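Gallery: Tabletop Goods on White
Stirnimstead Study Kitchen -- Page 2 of the August set

Compiled by Jinlong Lü

Home | Rooms | Tabletop goods | Linens | Contact

This page covers the small goods kept for the white table: plates, baskets, food items and foam cubes. Shelf and cupboard goods are on the Lilham page. Notes are kept short and deal with material, handling and placement. Item numbers follow the room inventory, which runs to 107 entries at present.

The table surface

White was chosen over gray and over the light birch that Protetti supplied first. Pale items lose some of their outline on it, and dark or saturated items gain. A round plate in a pastel color still reads clearly if the rim is raised, since the rim throws a thin shadow along one side. Flat-rimmed plates in the same color tend to merge with the surface and have been moved to the gray table.

The surface is wiped with a damp cloth and then a dry one. Abrasive pads are not used. A scratched patch near one corner of the earlier top reflected light unevenly, and the whole top had to be replaced.

Placement

Items are set down loosely, with no grid. The only fixed rule is a gap of bare table between neighbors, wide enough that each item can be picked up without pushing the next one. Cubes may be turned to any angle. Baskets go toward the back, where their height does not hide anything smaller. Large appliances and storage boxes stand at the side of the table and stay there for the full session.
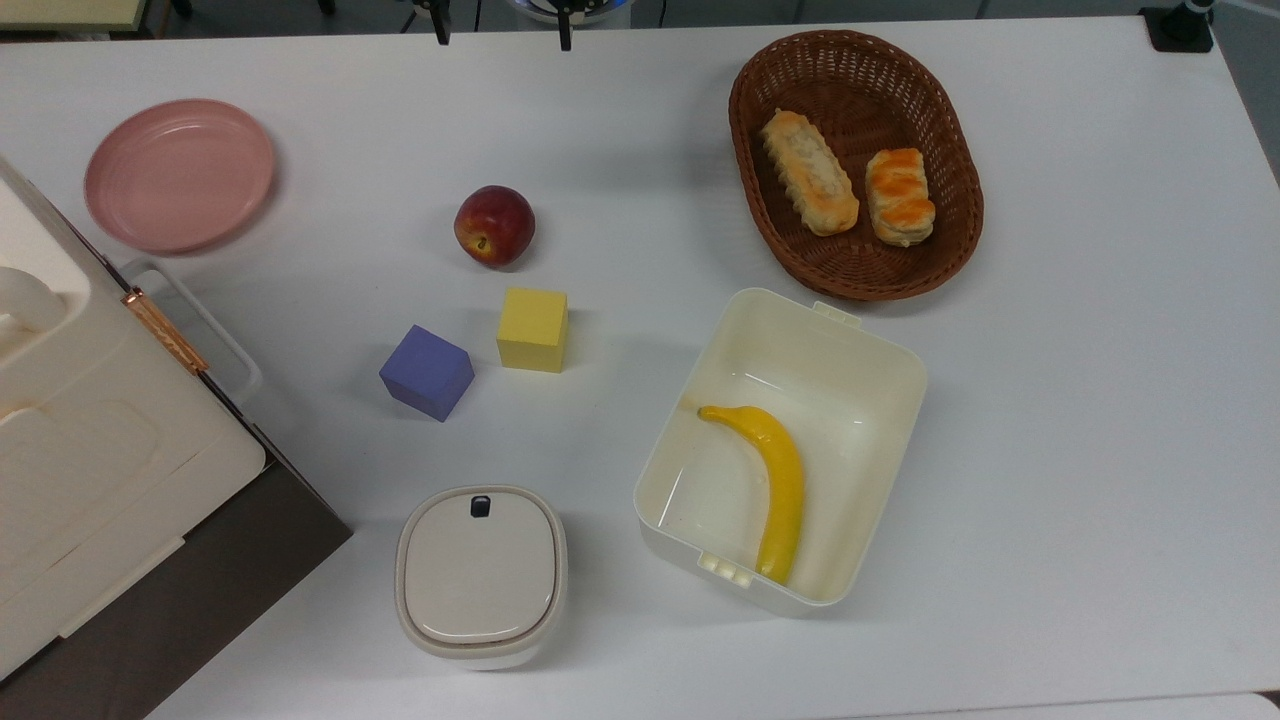 Mixed groups take longer to set up than single-type groups, mainly on account of the round items. Fruit should be put down last and left alone until it stops moving. A piece that keeps rolling can be turned so that it rests on its stem end or base. Pads and rings under the fruit were tried for one session and dropped.

Foam cubes

Foam holds its place on a smooth top better than painted wood does. Edges round off with use, and the change is gradual enough to be missed, so the cubes are compared with an unused one from the drawer each Monday. Colors in stock are yellow, blue-violet, red and green. Cubes with torn corners are taken out. Matte foam picks up flour and fine crumbs; a soft brush removes both.

Do not soak the cubes. Water stays in the core well after the faces feel dry, and a damp cube leaves a square mark on paper liners.

Baskets

Woven baskets are kept shallow so that the contents can be seen from a standing position. Oval is preferred to round for longer goods such as pastries. Two pastries to a basket is the usual load. A third one fits, but then one has to sit on top of the others and the arrangement looks crowded.

The rim should be checked for loose ends before use. Besson trims and re-plaits rims on request, and the last batch came back with a tighter finish than the original. Baskets are brushed out, never rinsed. Crumbs that lodge in the weave come out more easily if the basket is turned over and tapped on the base.

Plates

Plastic plates are washed by hand at the end of the day and stacked with a paper sheet between each pair. The interior finish is slightly glossy when new and dulls after long use. Dull plates are still serviceable and are marked with a dot on the underside.

Light

Lamps are set at 600 lux, measured at the table surface with the shades fitted. At 2,000 lux, the setting used in the linen room, shadows become hard-edged and the white top glares. Soft shadows are wanted under the fruit and plates -- without them it is difficult to judge whether an item is resting flat.

Clearing and storage

Clear in reverse order: fruit first, then cubes, then plates, then baskets. Cubes go in drawer 47, and plates on the shelf above it. Nothing is left on the table overnight except the items that stand permanently at the side. Lids and handles on those are closed or folded in before the room is locked.

Corrections to item numbers can be sent through the contact page.

Previous: Lilham shelves and cupboards
Next: Linens and liners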